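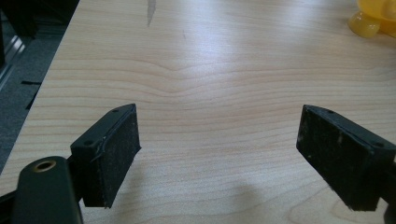
마감은 자정. 계류세 신고 마감. 몬드스테드 항구에 배를 묶어 둔 사람은 누구나 9월 안에 내야 하고, 누구나 마지막 날 밤에 온다. 나도 안다. 나도 내 주민세는 마지막 날 낸다. 창구 문은 여섯 시에 닫았지만 안에 들어온 사람은 끝까지 받는 게 규칙이라, 아홉 시가 넘도록 줄이 안 줄었다. 눈이 아프면 책상을 봤다. 연한 나무 책상인데 결이 가운데쯤에서 살짝 꺼진다. 얕은 V자. 형광등 빛이 번져서 그 위쪽은 허옇게 날아가고. 거기만 보고 있으면 잠깐 조용해진다. 그러다 다음 번호.

다음 번호가 롬멜 두믈라오 씨였다.

모자를 벗고 앉았다. 모자에서 디젤 냄새. 봉투 하나를 내밀었다. 봉투 안에는 고지서, 고지서 뒤에는 현금.

"천육십팔. 맞춰 왔습니다."

1,068. 고지서 금액 그대로였다. 배 이름 잉가. 길이 11미터. 납세자 이름이 롬멜이 아니었다. 라몬 두믈라오.

"라몬 씨는요?"

"형입니다."

"본인이 못 오셨어요?"

"못 옵니다."

대답이 거기서 끝났다. 뒤에서 누가 기침했다. 나는 졸테로를 켰다. 졸테로는 우리 서에서 쓰는 신고 프로그램인데 켜는 데만 한참 걸린다. 로고가 돌고, 돌고, 멈춘 것 같다가 다시 돌고. 시에서는 내년에 바꾼다고 한다. 작년에도 내년에 바꾼다고 했다.

화면이 떴다. 잉가. 목선. 용도란에 어업. 소유자 라몬 두믈라오. 계류지 동쪽 방파제 안쪽, 18번 자리. 특이사항 없음. 그런데 첨부 서류가 하나 있었다. 삼 년 전에 들어온 수리 확인서. 루메오 조선소 도장. 아무도 안 열어 본 파일은 이름이 굵은 글씨로 나온다. 굵었다.

열었다. 선수 교체. 교체 후 전장 10.6미터.

여기서 설명이 좀 필요하다. 계류세는 길이로 매긴다. 11미터부터 윗구간이다. 10.6이면 아랫구간. 아랫구간이면 268만 내면 된다. 차액이 800. 한 해에 800이다. 삼 년이면, 뭐, 계산은 졸테로가 한다.

"두믈라오 씨. 이거 잘못 매겨진 거예요."

"압니다."

"아신다고요?"

"형이 알았습니다. 저도 알고요."

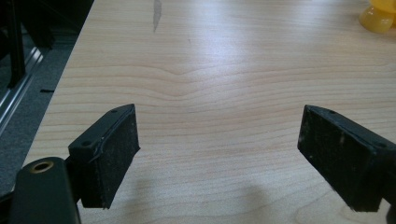
그럼 왜 안 고쳤냐고 물었다. 조금 크게 물었던 것 같다. 옆 창구가 돌아봤다. 롬멜 씨는 모자를 무릎에 놓고 챙을 폈다 접었다 했다.

"고치면 서류를 새로 써야 하잖습니까."

"쓰면 되죠. 경정청구서 한 장인데. 제가 써 드려요. 오 분."

"거기 소유자가 서명해야 하고요."

"네."

"형은 못 온다니까요."

그제야. 나는 이런 데 느리다. 숫자는 빠른데 이런 데는 느리다. 화면의 라몬 두믈라오를 다시 봤다. 생년, 주소, 연락처. 연락처 번호가 내 앞에 앉은 사람이 방금 대기표에 적은 번호와 같았다. 주소도 같고.

"언제요?"

"이월에."

이월이면 신고 기한이 지났다. 상속인은 여섯 달 안에 명의를 바꿔야 한다. 안 바꾸면 가산세. 바꾸면 취득세. 거기다 잉가는 어업 허가가 라몬 이름으로 붙어 있고 허가는 사람한테 나오지 배한테 나오지 않는다. 명의가 바뀌면 허가가 떨어진다. 허가가 떨어지면 18번 자리도 떨어진다. 18번은 안쪽 자리고 대기자가 길다. 이걸 전부 머릿속에서 한꺼번에 굴렸다. 창구 직원은 이런 걸 한꺼번에 굴리면 안 된다. 창구 직원은 고지서를 받고 돈을 받고 도장을 찍는다.

"자리 때문이에요?"

"자리도 있고."

"허가요?"

"저는 고기 안 잡습니다. 버스 몹니다."

버스. 그러고 보니 얼굴을 아는 것 같기도 했다. 언덕 올라가는 노선. 문 닫기 전에 한 번 더 거울을 보는 기사.

"그러면 배는 뭐 하시려고."

그는 좀 생각했다.

"일요일에 갑니다. 시동만 걸어 봅니다. 오래 세워 두면 안 좋다고 형이 그랬어서."

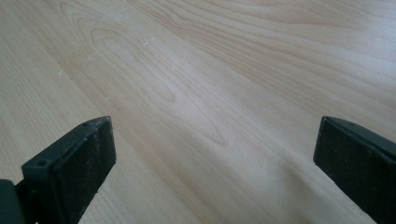

*밝은 나뭇결. 비스듬히 퍼지며 올라간다.*

열 시 이십 분. 줄이 여전했다. 나는 받기로 했다가, 안 받기로 했다가, 다시 받기로 했다.

받으면 간단하다. 라몬 두믈라오 납부 완료. 시는 800을 더 받는다. 죽은 사람한테서. 죽은 사람은 이의신청을 안 한다. 내년에도 고지서는 같은 주소로 가고 동생이 봉투를 들고 온다. 아무도 손해를 안 본다고 할 수도 있다. 동생이 보는데 동생이 괜찮다니까.

안 받으면. 사망 사실을 안 공무원은 보고를 해야 한다. 업무편람에 있다. 몇 쪽인지도 안다. 안 순간부터다. 나는 그럼 언제 안 건가. 그가 이월이라고 했을 때인가. 못 온다고 했을 때인가. 그는 돌아가셨다는 말은 한 번도 안 했다. 못 온다고만 했다. 이월에 못 오게 된 사람은 세상에 많다.

"선생님."

롬멜 씨가 나를 선생님이라고 불렀다.

"고지서에 형 이름이 나옵니다. 우편함에 형 이름으로 오는 게 이제 이거 하나입니다. 전화도 끊었고 은행도 끝났고. 광고지도 안 와요. 광고지는 어떻게 아는지 제일 먼저 안 오더라고요."

"그래서 천육십팔을 내시겠다고요."

"비쌉니까?"

비싸다. 내 생각에는 비싸다. 그런데 비싸다는 말이 안 나왔다. 세금이 비싸냐는 질문을 창구에서 하루에 몇 번씩 듣는데 늘 대답이 준비돼 있었다. 조례로 정해진 금액입니다. 그 말도 안 나왔다.

팀장님이 지나갔다. 커피를 들고. 화면을 슬쩍 보고 가려다 섰다.

"왜, 안 돼?"

"졸테로가 좀 느려서요."

"껐다 켜."

팀장님은 갔다. 나는 안 껐다. 수리 확인서가 아직 열려 있었다. 10.6. 루메오 조선소 담당자 글씨가 예뻤다. 6의 꼬리를 길게 올려 썼다. 그 밑에 소유자 서명. 라몬 두믈라오. 꾹꾹 눌러쓴 글씨. 화면으로 봐도 눌러쓴 게 보였다.

모니터를 돌렸다. 돌리면 안 되는데 돌렸다.

롬멜 씨가 몸을 앞으로 숙였다. 한참 봤다.

"글씨 진짜 못 썼네."

웃었다. 웃다가 모자로 코를 닦았다.

그 서류를 출력했다. 본인 제출 서류는 가족이 사본을 받을 수 있다. 수수료 없음. 이건 진짜로 편람에 있다. 프린터가 걸렸다. 종이를 빼고, 다시. 두 번째에 나왔다. 아직 따뜻한 걸 반 접어서 건넸다.

"두믈라오 씨. 잘 들으세요. 자정까지 이걸 내실 수 있어요. 저는 받아야 되고요. 제가 못 받는다고는 안 할 거예요."

"네."

"근데 납부 유예 신청이라는 게 있어요. 금액에 다툼이 있으면. 구십 일. 그건 가족이 대신 신청돼요. 그동안은 가산세가 안 붙고 자리도 안 빠져요. 고지서도 한 번 더 나가요. 유예 고지서라고. 받는 사람 이름은 그대로."

그가 나를 봤다.

"형 이름으로요?"

"그대로요."

"그다음에는요?"

"그다음에는 바꾸셔야 돼요. 배를 선생님 앞으로. 어업 말고 레저로. 자리는 가족 승계 조항이 있는데 그게 되는지는 제가 내일 봐야 돼요. 된다고는 못 해요. 바깥쪽으로 밀릴 수도 있고."

"바깥쪽은 파도가 좀 있죠."

"네."

"형은 바깥쪽을 싫어했는데."

"네."
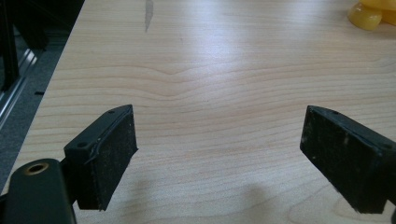

*창구 책상. 결이 가운데서 한 번 솟고, 위쪽에 잿빛 얼룩.*

그는 봉투에서 돈을 꺼냈다가 넣었다. 또 꺼냈다. 뒷사람이 얼마나 더 걸리냐고 물었고 나는 금방이요, 했다. 금방 아니었다.

유예 신청서는 한 장짜리다. 사유란이 좁다. 세 줄. 거기에 뭐라고 쓰냐고 그가 물었고 나는 길이가 다르다고만 쓰시면 된다고 했다. 그는 볼펜을 잡고 오래 있었다. 그러고는 썼다. 배가 서류보다 짧습니다. 그게 다였다. 신청인 롬멜 두믈라오, 납세자와의 관계. 동생.

도장을 찍었다. 접수 시각이 자동으로 박힌다. 22:51.

"이 돈은 그럼."

"가져가세요. 기름 넣으세요."

내가 할 말은 아니었다. 근데 이미 했다. 그는 모자를 쓰고 일어나서 의자를 밀어 넣고, 문 앞에서 한 번 돌아봤다. 거울 보듯이. 그러고 나갔다.

다음 번호. 다음 번호는 요트 두 척 가진 남자였고 할인이 되냐고 물었다. 안 된다고 했다. 조례로 정해진 금액입니다. 이번에는 잘 나왔다.

열한 시 사십 분에 줄이 끝났다. 팀장님이 불을 반 끄고 먼저 갔다. 나는 편람을 폈다. 승계 조항. 직계, 배우자, 그리고 '동거 형제자매로서 이 년 이상 주소를 같이한 자'. 졸테로를 다시 켰다. 로고가 돌았다. 주소 전입일을 봐야 하는데 로고가 계속 돈다. 물을 마시고 왔는데도 돌고 있었다.

자정이 지나서 떴다. 전입일. 롬멜, 십사 년 전. 라몬, 같은 날.

메모지에 적어서 모니터 밑에 붙였다. 전화할 것. 아침에, 버스 나가기 전에. 몇 시에 나가는지는 안 물어봤다. 언덕 노선 첫차가 다섯 시 오십 분이던가. 책상 등을 껐다가, 번호를 안 적은 게 생각나서 다시 켰다.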